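Billar 523 Periscope Duct for Close-Clearance Dryers

Last updated June 2, 2023

The Billar 523 is a flat, telescoping metal duct for dryers that have to stand close to a wall. It connects the exhaust collar at the back of the dryer to a wall or floor outlet that is not directly in line with it. The body is a rectangular section with a four-inch round collar at each end, and it slides to length without tools.

It is sold mainly for laundry closets, hallway alcoves and stacked machines, where the dryer outlet sits well above the wall outlet and a loop of flexible hose would be crushed when the machine is pushed back. A crushed hose slows the air, holds lint and lengthens drying time. The 523 keeps its full cross-section at all positions.

Construction

The body is aluminum with folded seams. The inner section slides inside the outer section in the direction of airflow, so that no open edge faces the air. Both collars turn through a half circle, which allows the duct to be set vertically, horizontally or on a slant. The two faces are ribbed on the outside only. The inside is smooth.

There are no screws inside the duct. Screw points catch lint, and the joints should be closed with the two band clamps supplied, followed by foil tape. Cloth-backed tape dries out with heat and should not be used.

Sizes

The 523 comes in two lengths. The short version closes to 10 inches and opens to 23 inches, measured between collar centers. The long version covers runs above that and is made to order. Please measure before ordering, as a duct that has been clamped and taped cannot be returned.

Both versions need 6 inches of clear depth behind the machine when fitted with the standard collars. Low-profile collars are available as a separate part – ask for the Durnley collar set – and are worth having where a baseboard or gas cock takes up part of the space.

How to measure

1. Find the center of the dryer outlet and measure its height from the finished floor. If the dryer stands on a washer, measure with the machines stacked and leveled.
2. Find the center of the wall outlet and measure its height from the same floor.
3. Subtract the smaller height from the larger.
4. Measure any sideways offset between the two centers. If there is an offset, the duct will sit on a slant and the length required is the straight distance between the two points.
5. Check the result against the size range above. Do not order a duct that will be used at the last inch of its travel, since there is then too little overlap between sections.

Installation

Unplug the dryer. On gas models, close the supply valve and have the work done by a qualified installer if the connector must be moved. Vacuum the wall outlet and the dryer outlet before fitting anything.

Fit the lower collar first, with the machine pulled forward. Slide the duct to the measured length, clamp the collar, and tape the sliding joint on both faces and both edges. Push the machine back slowly until the upper collar meets the dryer outlet. On stacked machines this joint has to be reached from the side or over the top, so leave a gap at one side wide enough for an arm. The Clukovine side-entry clamp has a long handle and can be closed from the front of the closet.

Start the dryer empty on an unheated setting and feel along the joints for escaping air. Go outside and confirm that the hood flap opens fully.

Duct run and fan load

The 523 adds resistance to the run in the same way as any pair of elbows. Most dryer manuals give a maximum length of straight duct and a deduction for each elbow. Count the 523 as two elbows. If the manual gives its own figure for a periscope duct, use that figure. Where the total exceeds the maximum, shorten the run or relocate the outlet. A booster fan is a last resort and has to be of a type intended for dryers.

Care

Open and vacuum the duct once a year, more often in a household that dries daily. Customers in cold areas often do it in December, when the outside hood is also checked for ice. Replace the foil tape each time. If the duct is dented so that the sections no longer slide, replace the whole part.

Not suitable for

Bathroom or kitchen exhaust. Ventless or heat-pump dryers, which have no exhaust outlet. Passing through a wall, floor or ceiling – the 523 is for exposed use between appliance and outlet only.

Supplied parts

One duct body, two band clamps, one roll of foil tape, one instruction sheet. The wall plate from the older Hwang series fits the lower collar and may be reused if it is flat and undamaged.
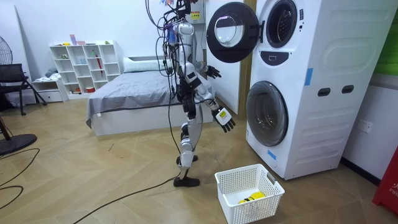 Su-bin Ji writes that the short version fitted a hall closet with a slight sideways offset, but that step 4 should be moved ahead of step 3, as she had subtracted the heights and ordered before reading on. She also asks whether the foil tape is sold separately, the supplied roll having run out at the second cleaning.

Contact | Copyright 2023 Billar | Back to top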